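Hunby box cutter and scoring set: two months in
Filed under: Workshop, Packing, Hand tools

I go through a silly amount of cardboard. We run a small online plant pot business out of the back of the house, my partner and I, and every pot that goes out the door goes in a box that I have usually cut down from a bigger box. For years I did this with a snap-off knife from the bottom of the kitchen drawer and a steel ruler that slid whenever it felt like it. My thumb has the scars to show for it.

So when Aurelia Zamfir, who has the stall next to mine at the Grernden market, lent me her Hunby set for a weekend, I gave it back on the Monday morning with great reluctance and ordered my own before lunch. It cost me $77 with postage. That's a lot for a knife, I know! But it isn't only a knife, and I've now used it nearly every day since, so I reckon I can say something useful.

What you get

A fixed-blade cutter with a fat rubbery handle, a scoring wheel on a matching handle, a 600 mm safety ruler with a raised lip, ten spare blades in a little tin, and a canvas roll to keep it all in. There's also a folded sheet of instructions that is mostly drawings, and the drawings are good. The canvas roll is nicer than it needs to be. I expected to chuck it and I haven't.

The cutter

Lovely. It's heavier than it looks and the weight sits forward, over the blade, so you're guiding it more than pushing it. Single-wall board goes in one pass. Double-wall takes two, or one if the blade is fresh and you're feeling brave. The blade doesn't wobble in its seat at all, and that was the thing that drove me mad about every snap-off I've owned – you'd line up your cut and the tip would wander off to one side halfway along.

Changing the blade means undoing a brass thumbscrew. It's fiddly the first time and fine after that. I would have liked a magnet in there to hold the screw, as I've dropped mine on the floor more than once and had to go hunting under the bench with a torch.

Left-handers, you're looked after. I'm right-handed but my partner isn't, and he swapped the guard over in under a minute without looking at the sheet.

The scoring wheel

This is the bit I didn't know I wanted. If you've ever tried to fold thick board along a line you've half cut with a knife, you'll know it either tears or folds somewhere else entirely. The wheel crushes the board instead of cutting it, so you get a clean fold and the paper face stays whole. Run it once with the flutes and twice across them. Press harder than you think you should, especially on recycled board, which tends to spring back.

I made a run of tall, narrow boxes for our long-necked vases in September and every single one folded square. I was so chuffed that I made extra, and now they're stacked in the hallway and I keep kicking them.

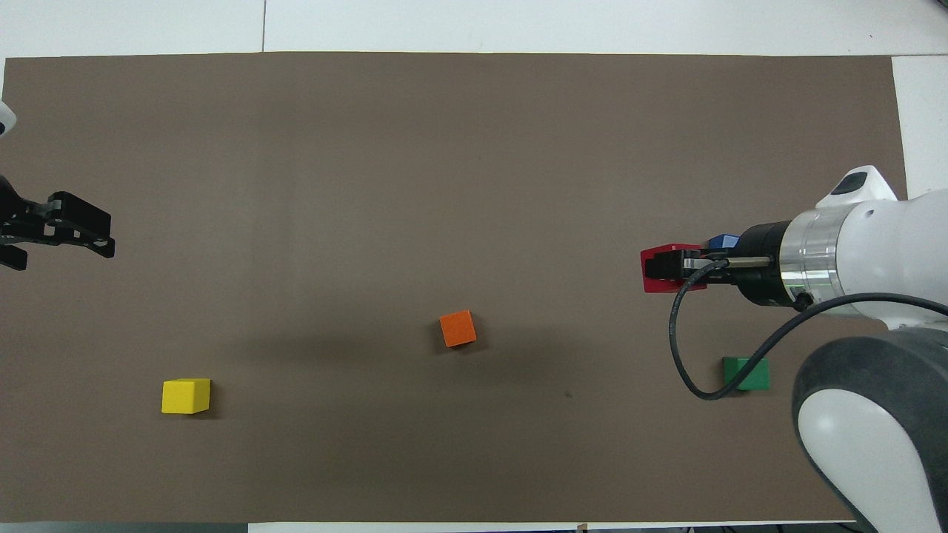
Last changed: 08/10/2022

Working on big sheets

I buy flat sheets from Demix, the packaging people, and they're a fair bit bigger than any table I used to own. A few things I've learnt, mostly the slow way.

Get the sheet fully flat before you start. If a corner hangs over and droops, your ruler rocks and the line goes with it. Cut the long lines first while you've still got plenty of board to lean on, then turn the piece and do the short ones. Keep your scoring for last. And put something under it! I used an old offcut for ages, and it was fine until I went through the offcut and into the tabletop. I've now got a Vishwakarma cutting mat, the large one, and it has taken everything I've thrown at it. The printed grid has faded a bit where I work the most, but the surface closes up nicely.

The ruler is long enough for most of my boxes, but on a full sheet you have to shuffle it along and line it up again. Hunby do a longer one, sold by itself. I haven't bought it yet. I'm thinking about it more than is healthy.

The ruler, while I'm on it

The raised lip is the best part of the whole kit if you value your fingertips. Your hand sits behind a proper little wall. The underside has a strip of grippy foam that stops it skating, though it does pick up dust and stops gripping if you don't wipe it. A damp cloth sorts it out.

Markings are in millimetres on one edge and centimetres on the other, which I find a bit odd. Who is that for? I've put a bit of tape over the centimetre side so I stop reading the wrong one.

Blades

The ten in the tin lasted me longer than I thought they would. Cardboard is hard on an edge, and you'll feel it start to drag before you see any fuzz on the cut. Swap it then. Replacement packs are easy to find and they aren't dear, but they are Hunby's own shape, so the box of standard blades you've already got in the shed won't fit. That's my one real grumble.

Cornel Radu, who frames pictures a few doors down from the market, uses the same cutter on mount board and tells me he gets a sharper corner from it than from his old one. I haven't tried that myself. He also says it's hopeless on foam board, it drags and leaves crumbs, and I have tried that, and he's right.

Is it worth it?

If you cut up a box every now and then for the recycling, no, stick with what's in your drawer. If you're packing orders, making models, building costumes with the kids or doing anything where the fold has to land where you drew it, then yes, absolutely. I've saved a fair bit on ready-made boxes already, and the odd sizes we need were never available off the shelf anyway.

Good: weight and balance, scoring wheel, finger guard on the ruler, canvas roll, easy swap for lefties.
Not so good: own-shape blades, loose thumbscrew, ruler a bit short for full sheets.

I'll add to this once I've given in and bought the long ruler. If anyone has used the scoring wheel on corrugated plastic, please leave a comment, I've got some old signs I'd love to turn into seed trays.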